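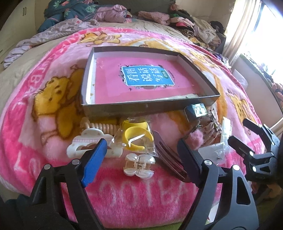
# 4 Sorting and Storing Small Goods

Small goods cause more handling work than their size would suggest. A shop or household store may hold a few dozen large articles, each with an obvious place, and several hundred small ones with no place at all. This chapter deals with the second group. It covers how small goods are classed, how containers are chosen for them, and how a record is kept so that an article can be found again by someone other than the person who put it away.

By the end of the chapter you should be able to:

- class a mixed lot by use, by form and by rate of movement
- choose between open, lidded and soft containers
- work out the fill of a tray and state when it should be split
- write a stock line that a second person can follow

You will need the unit table from Chapter 2. The costing method in Chapter 3 is used only in Section 4.6.

## 4.1 What counts as a small article

In this book a small article is one that can be picked up between finger and thumb and whose longest side is under 200 mm. Weight is not part of the definition. A steel bolt and a hair comb are both small articles; a folded tablecloth is not, although it may weigh less than a box of bolts.

Packets need care. Where several pieces are sold or kept together in a packet, the packet is the article and the pieces are its contents. If the packet is opened and the pieces are used one at a time, the pieces become articles and the packet becomes a container. The change must be entered in the record on the day it is made. Most of the errors in the Zavusau exercise (Section 4.5) come from packets that were opened and never re-entered.

## 4.2 Three ways to class a mixed lot

**By use.** Articles that serve the same purpose are kept together, whatever their shape. The method is easy to learn and suits a home or a small counter. It makes poor use of space – long and short articles share one tray, and the tray must fit the longest.

**By form.** Articles of like shape are kept together. Space is used well, but the user must know the form of an article before looking for it.

**By movement.** Articles taken out often are kept nearest the hand. The method needs a count of withdrawals over a fixed period, normally the month of June in the examples that follow. 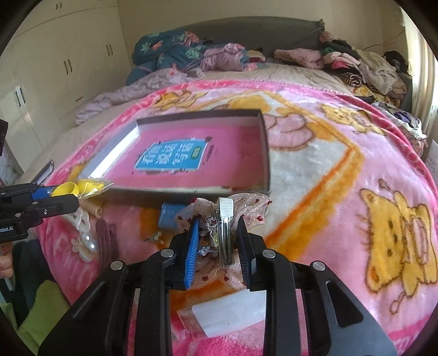 *Figure 4.1 A mixed lot before classing: comb, hair pins, organza pouch, and a book in an open box lid.*

Few stores use one method alone. The Brunton store, used as a worked case throughout Part Two, holds 1,751 small articles in 34 trays. Its trays are classed by use, and the trays themselves are then placed by movement. The store at Aken classes by form and has a printed index at the door.

## 4.3 Choice of container

An open tray gives the quickest access and the least protection. A lid keeps out dust but adds a movement to every withdrawal; when turned over, it may serve as a second tray. Soft containers such as pouches take up little room when empty, but they do not stack, and fine articles catch in the folds. The Prundance scale, given in Table 4.2, grades containers by access and protection. A container with a grade below 2 for protection should not be used for articles with points or teeth.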